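Field Robotics Practicum, Unit 4
Teaching a ground robot to drive by driving it
Handout revised June 22, 2019

Read this before you touch the controller. It repeats some of the lecture, drops the math, and adds the complaints I didn't have time for.

4.1 What we are claiming

The claim behind this unit is simple enough to fit on a grant application. A person drives the robot by remote control. The robot records what its camera saw and what the person did with the sticks. A network is then trained to produce the stick commands from the pictures. If it goes well, the robot drives the way the person drove.

You will find this called learning from demonstration, imitation learning or behavior cloning. I use the last name because it promises the least. Copying is what the method does. Whether the copy has picked up anything you would call driving is a separate question, and most of this unit is spent on it.

Our course data comes from the open ground at Utport. The robot is low, the lens is wide, and the driver steers from the video alone. Set 1 is the shed run. The driver was told to head for the small dark structure out past the dirt and keep clear of the larger shed on the right. 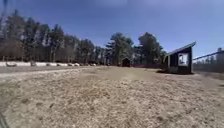 A reader of last year's handout, Toivonen, wrote in the margin that the driver should be allowed to stand outside and watch the robot directly, as any sensible person would, and that steering through a lens at ankle height only makes a good driver look bad.

I understand the complaint and still disagree. If the driver can see a rut that the camera can't, the recording holds a turn with no visible cause. The network has to explain that turn using something, and it will pick whatever happens to be in view: a tall pine, the line of a fence, a bit of shadow. A worse driver looking at the same picture the robot gets is worth more to us than a good driver with extra knowledge. Toivonen is right about one thing, though. Driving from the video is tiring, and tired people drive in a way you don't want copied. Keep your runs short.

4.2 What the numbers hide

The Utport set has 1219 recorded runs, which sounds like plenty. Before you get comfortable, consider what a run is. The robot starts, the driver pushes the stick forward, and for most of the run nothing needs deciding. Open ground asks very little of anyone. A network that learned "go straight" and nothing else would match the driver nearly all the time and score very well on the usual error measure.

So be suspicious of the error measure. In January we trained a policy on 400 runs and another on the full set, and the second one had a lower error on held-out data. On the ground they drifted into the same trouble in the same places. The extra runs had mostly added more straight driving.

There is a second problem, older than this course. The driver is good enough to stay out of trouble, so the recordings contain very little about getting out of it. The trained robot makes a small mistake, arrives somewhere the driver never went, sees a picture unlike its training pictures, and makes a larger mistake. You can watch it happen in the space of a few seconds.

The wall run, Set 2, was supposed to help with this. The driver had to hold a steady distance from a long low wall on the left and aim for the gazebo beyond the sand. A wall gives you something to be wrong about.
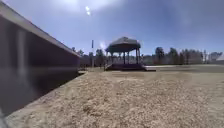
Fig. 4.2. Set 2, driver's view: low wall at left, gazebo ahead, sun in view.

Does the policy follow the wall, or does it follow the sun? I ask this every year and get a confident answer every year. If all the demonstrations were driven toward the sun, the two explanations fit the data equally well. A bright spot high in the picture is an easy thing for a network to hold on to, much easier than a shaded face of wall. The only way to find out is to drive the same line at another hour and see what the policy does with it. Plan for that when you collect, not afterward.

4.3 Corrections, and who gets the credit

The common fix is to let the trained policy drive while a person holds the controller and takes over when it strays. The takeovers are recorded and added to the training set. We use a tool called Tikar for this. It logs who had control at each moment, and its logs are the first thing I will ask to see.

I like this method better than plain cloning, but look closely at what gets reported. A robot that finishes a course with a person stepping in now and then has not finished the course. I have read write-ups where the takeovers appear only in an appendix. In yours, they go in the same table as the successes.

Also note when you took over, in words, on paper. Some drivers grab the controller at the first wobble and others wait until the curb is very close. The network sees none of that reasoning. It sees only that at a certain point the commands changed.

Set 3 is meant for takeover practice. The line runs with the long low building on the left, close enough to its curb that drift matters, and opens out toward the gazebo. 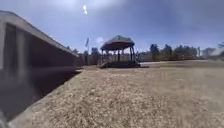 4.4 Assignment

Work in pairs. One drives, one writes.

1. Record 18 demonstrations on the Set 3 line, all from the robot's video. Swap drivers halfway.

2. Start at least a third of them badly on purpose: angled toward the curb, or well out to the right. Recover smoothly. Do not record the part where you set up the bad start, or you will teach the robot to make it.

3. Train the Bralia baseline on your runs with the settings in the course folder. Stop at 2000 steps. Leave the settings alone even if you think you can beat them.

4. Run the policy on the line with your partner holding the controller. Log every takeover and the reason for it.

5. Repeat step 4 at a different time of day, with no new training.

6. Cover the upper half of the camera picture in software, retrain, and repeat step 4 once more. Say beforehand, in writing, what you expect.

Hand in the logs, the table and two pages of text. I don't need a working robot. A policy that fails in a way you can explain will get a better grade than one that succeeds in a way you can't, and I have given top marks to pairs whose robot never once got as far as the gazebo.

Reading for Unit 5 is in the course folder. Bring your step 6 prediction to class, signed by both partners.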